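The Thirty-Second Fold, and Other Things I Was Sold

By Karim Awwad

The towel that started it came from a shop called Hukberg, in a stack of four tied with ribbon, and the card tucked under the ribbon told me how to fold them. In thirds lengthwise, then in half, then in half again, "for a calm shelf." I have owned towels all my adult life and had never been asked to consider how the shelf felt.

I was already in a bad mood about folding. Last October I paid $198 for a weekend course in home order run by an outfit named Sikine, held in a bright upstairs room with good coffee. I went because my linen closet had reached the point where opening the door was a two-handed job, and because an editor agreed to cover half. We folded for most of Saturday – T-shirts, pillowcases, a fitted sheet that defeated the woman beside me and then defeated me. By lunch I could make a bath towel into a brick that stood up on its own. I was told this would give me back 20 minutes a week.

I have tried to find those minutes. I timed myself through a month of laundry, with the old method on alternate weeks (the old method is fold in half until it seems small enough). The new way took longer every time. The instructor had an answer for this when I wrote to her, and the answer was that the time comes back later, when you go looking for a towel. But I have never had to go looking for a towel. They are in the closet with the other towels.

Folding advice always skips this point. It treats every piece of cloth in the house as if it were about to get lost. Socks, sure. A black sock is a hard thing to find in a drawer of black socks. A hand towel isn't hiding from anyone.

The claims get bigger the more you read. Vidmar, which sells shelf dividers, told me on the back of its packaging that a properly folded closet holds 50 percent more. I took everything out of mine, folded the lot the Sikine way, and put it all back. It held what it had held before, with a gap at the top I could have had at any time by throwing out the beach towel with the hole in it. I threw out the beach towel. The gap got larger. I would like to see a course on that.

Then there's the question of thirds. I had assumed somebody, somewhere, had worked out why thirds are better than halves, and I asked at the Hukberg counter, where the man said it hides the edges. That's true. Fold a towel in thirds and the hems tuck in, and what faces out is one smooth round side. It looks like a hotel. If you have guests who open your closets, I can see the appeal, though I would worry more about the guests.

Thirds are also hard. Halves you can do by bringing corners to corners, and the cloth tells you when you've got it right. A third has to be guessed. My first panel is always too wide, the last one comes up short, and I end up smoothing the thing over and over on the bed like a man petting a cat that wants to leave. 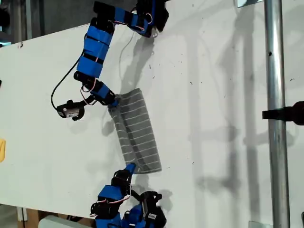

Stripes help, I'll admit. A plain towel gives you no sign that you've gone crooked until the whole stack leans, while a striped one complains right away. Evenly spaced lines running across the width should meet up with themselves when you bring one long edge over, and if they don't, you pull it straight and start again. I now use a striped towel for practice, a phrase I did not expect to write at my age. Waffle weave is the worst of the lot. It stretches on one side and not the other, and no two of mine are the same shape anymore.

The surface matters more than the method, and this was the one useful thing I took home from the weekend. A bed is too soft and too low. A couch arm is a joke. What you want is something flat, hard and clean at about the height of your belt, and you want more of it than you think. I used to fold standing up, chin on the top hem, arms out, the way my mother did it, and she was much better at it than I am. On a table I'm nearly competent. My kitchen counter does the job if I clear the toaster away first.

You can spend money here too, of course. Flindmont sells a folding board, hinged in four places, which flips your shirts into identical rectangles. I borrowed one from my sister for two weeks. It is very good at shirts of one size. It's no good at all for a bath towel, which hangs off it on every side, and the board itself is so large that I had nowhere to keep it except the linen closet, where it used up the gap I'd made by getting rid of the beach towel.

I gave all this a fair run, and I should report what stuck. I still fold bath towels in thirds when I'm not in a hurry, mostly because the round edges do look nice from the hallway. Hand towels get a half and another half. Dishcloths I stopped folding entirely. They go in a drawer in a heap, and I reach in and take one, and it dries a plate as well as a folded one did.

The fitted sheet I have quit. Sikine's method has 11 steps and involves putting one corner inside another while holding a third with your teeth, or so it felt. I bundle it up and shove it inside its own pillowcase, which I learned from a neighbor for free, and it keeps the set together. When I mentioned this on the course feedback form, I got a reply offering me a discount on the advanced class – two full days, with a whole afternoon on bedding. It had a deadline on it. I let it pass, and did a load of darks.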